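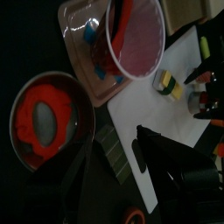
Has anyone had robot arms put in at a small returns bench and kept their job more or less the same? I'm at Woltus, the Gandon site, we take back toys and tabletop games, check them, sort them, repack. Two arms from Gekatum went in and my manager wants my views in writing before October. They get all the mixed trays, so dough pressed round the inside of a tin, little blue pieces, a cup on its side in a plastic tray, all that on one dark table. Used to be me and three others doing that by hand. Now two of us watch and fix things and the other two went to packing. Pay hasn't changed. Job title hasn't either, which is my first question -- should it? Second, my target is still 202 trays a shift but I dont control the speed any more. If it drops something and I have to reach in I have to stop it first, and that comes off my time. Is that normal??

Posted June 28, 2026

Best reply

Get the target sorted before the title. We had the same thing at Choo (games again, lots of tiles). They left the old hand-sorting figure on the board for months and everyone looked useless. What we did:

Wrote down every stop for two weeks. Time, what it was holding, how long till it was going again. We got 71 stops. Hard to argue with a list.

Asked for stops to come out of the target. They agreed, after a bit of moaning.

Then asked for the new duties on paper. Clearing, restarting, checking. If you are doing them they should be in your job description and you can talk money from there.

Tiles are slow for the arms by the way. One tile held upright between two fingers, off-white face with a green oval, dark green back, next one waiting behind it. A person would scoop up a handful. So if you get a lot of mixed games, say so in your views, a tray isnt just a tray.

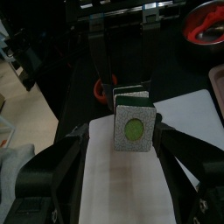
Other replies

Same here but warehouse. They said nobody would lose out and then the overtime went, 2,000 a year gone for me. Check your overtime. Also dont reach in while its moving even if your told its fine

Join a union.

Reply from the person who asked

Thanks, starting the list tomorrow. Hadn't thought about overtime, will look. Do you log the short stops as well, or only the ones where you had to reach in?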